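3.2 Collecting demonstrations with the hand-held gripper

All of the training examples in this work come from people. A person picks up the gripper tool, walks to a desk or a shelf or a kitchen counter, and does the task the way they would like the robot to do it later. We find this way of working a real pleasure compared with steering an arm from a distance, which is how we gathered the data for our first study. A new collector can be taught in one sitting, and the motions that come back look relaxed and natural, with small corrections of the wrist that we never managed to get through a joystick.

The full set holds 2,000 demonstrations, recorded by 15 collectors in our lab and in the offices of our partner Pemeo in Flulberg. Each collector was asked for at least 80 demonstrations. Recording began in January, and the last session used in this paper took place on 11th October. Two collectors dropped below the target when their shifts changed, and we kept what they had given us – the policy does not care who finished their quota.

A demonstration starts with the fingers open and ends once the object has been set down and the fingers have opened again. We told collectors to work at a comfortable speed and not to repeat a motion simply because it felt clumsy. Slips and second tries stay in the set as long as the task ends well. Early on we threw such recordings away, and the policy trained on the cleaned set had no idea what to do after a poor first grasp. Putting them back was the single most useful change we made, and it cost us nothing but a bit of pride.

We also decided against a fixed backdrop. Collectors work in rooms that are in normal use, and they are free to leave the furniture and the clutter as they find it. The view from the tool therefore takes in much more than the target object, and what it takes in changes from room to room. Our hope was that the policy would learn to hold on to the few things that matter, mainly the fingers and the surface between them, and let everything else go by. Section 5 tests this directly, and we were delighted by how far the idea carried.

Objects with smooth, rounded sides deserve a special word. A box gives the fingers two flat faces to close on, and small errors in angle are forgiven. A curved side leaves little room for that. If one finger arrives higher than the other, the object can roll or tilt as the grip closes. Good examples of an even, level grasp on such shapes are worth a lot to the learner, and we asked for extra recordings of them. Figure 4 shows one such grasp as the tool's own camera records it. The object takes up much of the view, and the desk behind it is still easy to make out over its top.

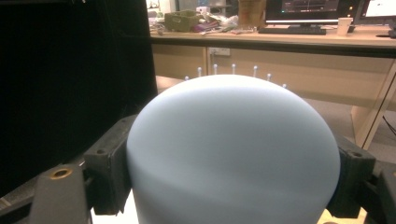
Figure 4. View from the hand-held gripper during a grasp on a pale blue, dome-shaped object. The two black fingers press on opposite sides at a similar height. White pegs and an office desk can be seen behind the object.

Views like this one raise a question for labeling. With a large object held close, much of what lies under it is hidden, so a single still tells the learner little about where the object should go next. We handle this by feeding the policy a short history of views along with the current finger opening. Tyra Westerberg and Alvar Söderlund checked the recordings by eye and marked the start and end of every grasp. Where they disagreed, Borghild Lindqvist made the final call. The marks are used only for the scores in Section 5 and are never shown to the policy during training.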